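Help wanted: patient people for a two-armed robot in a shared workshop
Posted Mar 13, 2025

Emaden is a home-built pair of robot arms living in a plank-paneled box at the Prustitau shared workshop. We are looking for 2 people to join the build through August. The pay is modest, the coffee is worse, and you get a key.

What you would work on

Lunch, mostly. The arms are learning to handle the things people pack food in, and so far we have logged 1,101 attempts. Some of them we are proud of.

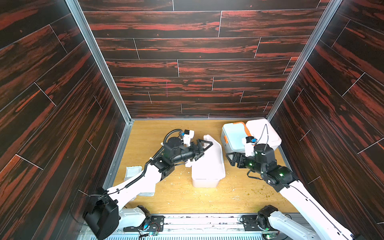 Both arms at the bench, with the coolers in the back corner and napkins to the left.

You would drive the arms by hand, label the results and write down what went wrong in words the next person can read. "It did the thing again" has been used and is retired. Between sessions there is cable to tidy, as you may have gathered, and a floor to sweep. Crumbs get everywhere.

Two-handed grips are the current obsession. Pushing on a plastic lunch container from both ends sounds easy until you have to teach each side how hard.

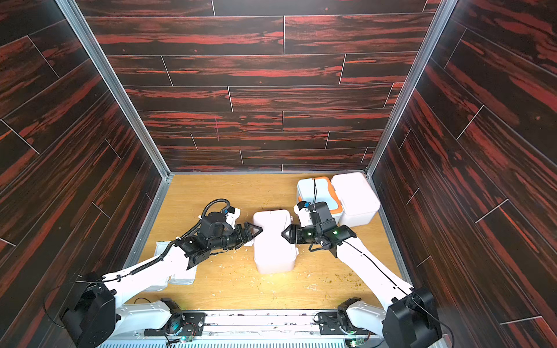
What we ask

- Two evenings a week, your choice of evenings
- Steady hands and a long fuse
- Some soldering, or a willingness to be taught by someone who is bossy about it
- No degree. One of us has one and it hasn't helped with the wiring

What you get

$30 a session, shelf space, and use of the Amissah printer when it is in the mood.

To apply, leave a note in the Edia box by the workshop door and tell us about something you built that fell apart. We will read the first 13.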